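Ticket: Terminal-block policy stalls before the driver reaches the screw
Project: Undosora, two-arm screw task
Opened by: Mylene Umali
Assigned to: Lucrezia Carbone
Component: policy / wrist view input
Status: Resolved, follow-up open

Mylene Umali wrote:

Opening this because I think we have something interesting and not only something broken. The Undosora policy trained on 3,000 demonstrations does the pick-up and the first part of the approach very well. Then, on the green terminal block, it stops short of the screw and hovers. It doesn't drift, it doesn't time out with an error, it just waits there until the episode limit runs out. On the black test block it doesn't do this at all.

Steps to reproduce:
1. Load the June checkpoint (default config, both wrist views and head view on).
2. Put the green block on the table, long side pointing away from the robot.
3. Run the screw task from the standard home pose.
4. Watch the last stage of the approach. The stall shows up in most runs.

Expected: tip goes down to the screw and the driver turns.
Seen: tip holds still over the block, arm torques flat, predicted action chunks very close to zero.

I ran 40 trials with the green block and 17 of them got to the screw. Logs are in the shared folder under undosora/stall.

Lucrezia Carbone wrote:

Thanks, great report. Before I touch the model, can you rule out the dull stuff? Hand-eye calibration, gripper wear, latency on the wrist stream. A policy that predicts near-zero actions is often one that is seeing frames from a moment ago and thinks it has already moved.

Mylene Umali wrote:

Checked all three. Calibration redone in the morning, no change. Swapped the fingertip pads, no change. Wrist stream latency is flat through the whole episode, and I compared time stamps between the wrist and head views on five of the stalled runs. They line up.

I also tried the older Hsueh baseline on the same setup. It misses more often, but it misses by going down in the wrong place. It never waits. So the hover is something our policy learned.

Lucrezia Carbone wrote:

Oh, I like that a lot. Can you attach one wrist view and one head view from the same session? I want to see what the model has to work with.

Mylene Umali wrote:

Both attached, wrist first, then head.

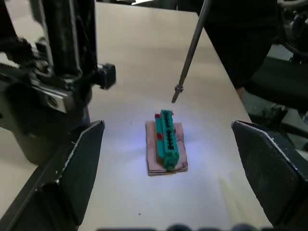
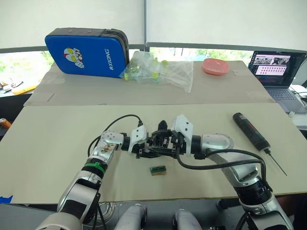

Zelar lab, June

Lucrezia Carbone wrote:

Very useful. Look at the wrist view: the block is sitting on a bit of brown cardboard. Was there cardboard under it in the training set?

Mylene Umali wrote:

No. The demonstrations were all recorded with the block straight on the tabletop. I started putting cardboard under it for the stall trials so it would slide less. I should have put that in the first message, sorry!

Lucrezia Carbone wrote:

No need to be sorry, this is the good part. I have a guess. The policy has no depth input, so it has to get height from the pictures, and one cheap way to do that is the contrast at the bottom edge of the block. Put a brown border around the block and that edge moves. The model may read the cardboard edge as the block edge and decide that it is already down.

Two tests, please:
a) Green block with no cardboard.
b) Black test block with the same cardboard.

If (a) is fine and (b) stalls, the color of the block has nothing to do with it.

Mylene Umali wrote:

Results, 40 trials each:
a) Green, no cardboard: 35 reached the screw.
b) Black, with cardboard: 19 reached the screw.

So it is the cardboard! I had been blaming the green housing all this time. I'm really pleased we ran (b), which I would have skipped.

Lucrezia Carbone wrote:

Beautiful. I ran saliency on your logged wrist frames from the stalled runs. In the last stage most of the weight sits on the cardboard border and very little on the tip of the driver. On the runs without cardboard the weight is split between the tip and the openings along the top of the block, as we would want.

Now the fix. We could collect more demonstrations with cardboard, but then we'd only be teaching it one more surface. I'd like to try the masking method from the Illano branch. During training we paste random patches of texture around the base of the object in the wrist view and leave the actions unchanged. The model then can't use the border to judge height and has to look at the tip and the block together. It needs object masks, so I'll label a small set by hand and let the tracker fill in the rest.

Mylene Umali wrote:

Go for it. Do you need new recordings?

Lucrezia Carbone wrote:

No, the same 3,000. I labeled 667 frames by hand and the tracker handled the others. Masks looked clean on the ones I opened, except where the fingers cover part of the block. I dropped those frames from the patching step but kept them in training.

Fine-tune is running now. I kept the head view as it was – I want to change one thing at a time.

Lucrezia Carbone wrote:

Checkpoint is up as illano-patch-1. Please run it on the cardboard setup first, then on the bare table to make sure we haven't lost anything there.

Mylene Umali wrote:

Done, and I may have cheered out loud. 86 trials with the green block on cardboard, 74 reached the screw. What I like most is the way it moves. The old policy came in fast and froze. The new one slows down over the block, makes a small sideways correction and then goes down.

On the bare table I did 40 trials and 36 reached the screw, against 35 before, so we lost nothing I can measure.

The failures that are left are of a different sort. In most of them the tip comes down beside the screw and slides along the top face. I have tagged those logs "slip" so they don't get mixed up with the stalls.

Lucrezia Carbone wrote:

Wonderful. Slips I can work with. I'm closing the stall and opening a follow-up for those. For the method notes I'd like to report the four cells (green and black, cardboard and bare) with the old checkpoint next to the new one. We're still missing the old checkpoint on black without cardboard as a proper count, and both black cells for the new one. Could you run 40 of each when the arms are free?

Mylene Umali wrote:

Yes, I'll start with the old checkpoint after lunch. I'd also like to try a sheet of white paper and a dark rubber mat under the block. If patching does what we think it does, neither one should bother it.

Lucrezia Carbone wrote:

Please do. Log the surface in the episode name this time :)

Status changed: Open to Resolved
Follow-up: tip slips on top face of block (assigned to Lucrezia Carbone)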